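Weighing and Packing Room, Cilldale

Posted 2023-03-13
Text and pictures: Sum-yee Lui
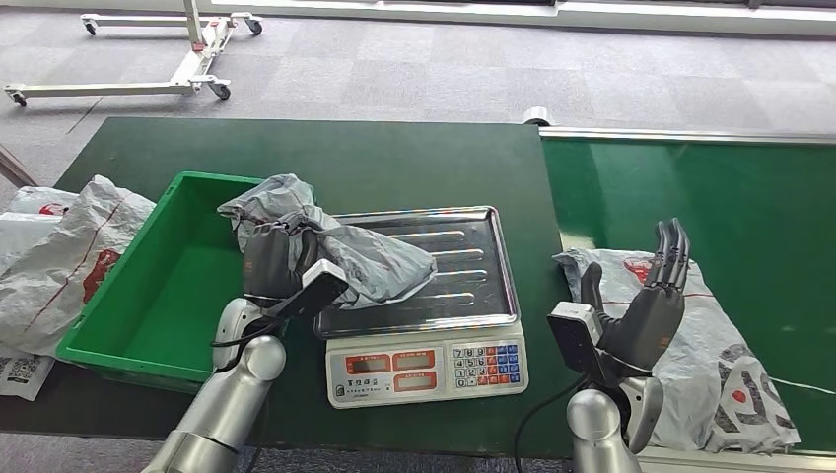

Kumholm has had its packing room on the Gosselin side of Cilldale since December. Before that, everything was weighed and bagged at the back of the shop, between the sink and the door, and orders had to stop whenever a delivery came in. The new room is used for dry goods only: beans, lentils, rice, split peas and a few kinds of seed. Flour is still done at the shop.

This page is for members who order by the bag and have asked how the weighing is done. It is also meant for anyone starting on the packing shift, so some of it is more detailed than most people will want.

The benches
Two workbenches, both with green tops. The room has a gray speckled carpet, so spills are picked up with the vacuum and never swept. Please wipe the bench tops at the end of a shift with a damp cloth, then a dry one. No spray cleaner near the scale.

The scale
A counter scale with a stainless steel tray, ridged and raised at the edges. The four small display windows are red, and the labels below them are in Chinese. Zachary Kowalchuk wrote out an English key for the number pad and the colored buttons, and a copy is kept in the order binder. You only need zero and tare for normal bagging.

Let the reading settle before you write it down. A bag that hangs over the side of the tray and touches the bench will read light – fold the loose end in on top of the goods.

The crate
Bright green plastic, open at the top. One crate holds one order. Check that it is empty before you start the next order, and put the order slip in first so that it ends up under the bags. Heavy bags go at the bottom and seed goes last.

The bags
Gray plastic or white plastic, depending on what we could get. Both are fine for dry goods. The white ones with red printing are a little thinner, so we double them for anything over 2 kilos. Returned bags are welcome if they are clean and have no holes.

Bag weights
Tare the bag every time, even if the last one was the same kind. We fill to the weight on the slip or slightly over, never under. For the small seed orders, which are 300 grams, use the scoop and add the last part by hand.

Numbers so far
The room has sent out 681 orders. A normal shift packs about 15, and more than that just before a holiday.

The Nirnoto order sheet has been changed to match the sizes we bag now. Old sheets are still accepted until the pad runs out. If a weight looks wrong when you get home, bring the bag back unopened with its slip and Zachary or I will weigh it again while you wait.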